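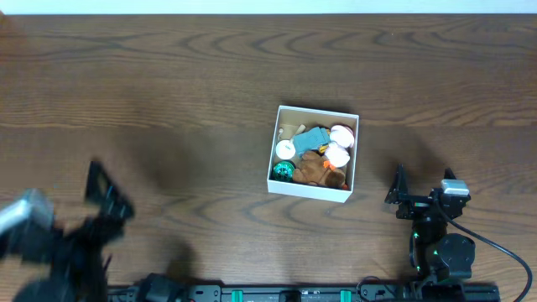 How long does Sirkora table oil need before the surface can be used?

Light use is possible the day after the last coat. Full resistance to water and household spills is reached after two weeks at room temperature. Until then, wipe with a dry cloth only and keep cloths, mats and rubber feet off the surface.

Sirkora Table Oil, clear satin
Maker: Botiris
Item supplied from Stendcombe

Sirkora is a hard-setting oil for indoor wooden furniture. It soaks into the top layer of the wood and cures there, leaving a thin film with a low sheen. It is meant for dining tables, desks, shelves and bench seats. It is not suitable for floors, outdoor furniture or chopping boards.

The oil contains no pigment. Pale woods will warm slightly in tone and dark woods will deepen. Test on the underside first, as the change can't be reversed without sanding.

Sizes
300 ml tin
5 litre can (trade, to order)

Preparation
Remove old varnish or paint completely. Oil applied over a sealed surface will stay tacky and has to be scrubbed off with white spirit.
Sand in the direction of the grain, finishing at 200 grit. Finer paper closes the surface and reduces the amount of oil taken up.
Vacuum, then wipe with a lint-free cloth. Wood moisture should be below 12 per cent.

Application
Stir the tin from the bottom. Do not shake.
Apply a thin coat with a short-bristle brush or a white pad. Work one board at a time and keep to the seams.
Wait 20 minutes, then wipe off all oil still standing on the surface.
Leave overnight with the window open. Rub down lightly with a grey pad and apply the second coat in the same way.
End grain takes more oil and may need a third coat.

Used cloths can catch fire by themselves as the oil dries. Soak them in water straight after use and lay them flat outdoors to dry before disposal. 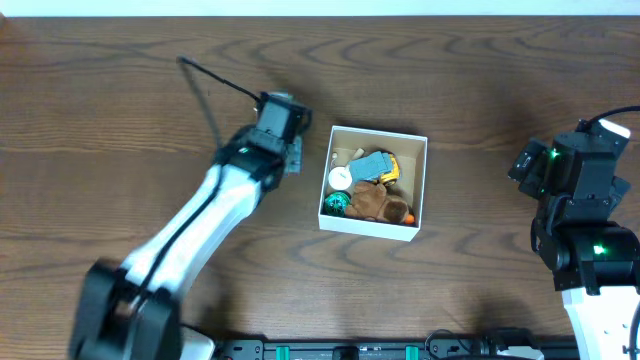
Care and repair

Clean with a damp cloth and a little neutral soap. Cleaners containing ammonia or bleach will dull the finish. Scouring pads must not be used.

Small scratches can be treated locally. Sand the mark by hand, wipe clean, and put on a little oil with a fingertip of cloth, feathering it out past the edge of the repair. A table in daily use normally needs one fresh thin coat a year. Water rings that do not fade within a day are in the wood and should be sanded out before recoating.

Technical data
Base: linseed oil and plant wax
Solids by weight: 49 per cent
Working temperature: 12 to 28 °C
Storage: frost-free, lid pressed down fully
Cleaning of tools: white spirit

Changes to this product

The December batch and all later tins use a new drier. Drying time is shorter in cold rooms; the coverage and sheen are the same. Old and new tins can be mixed on one job. The former Říha beeswax paste is no longer made and there is no direct replacement. Sirkora may be used over it only after the wax has been removed.

Data sheet checked by Natália Krajčí, May 12, 2022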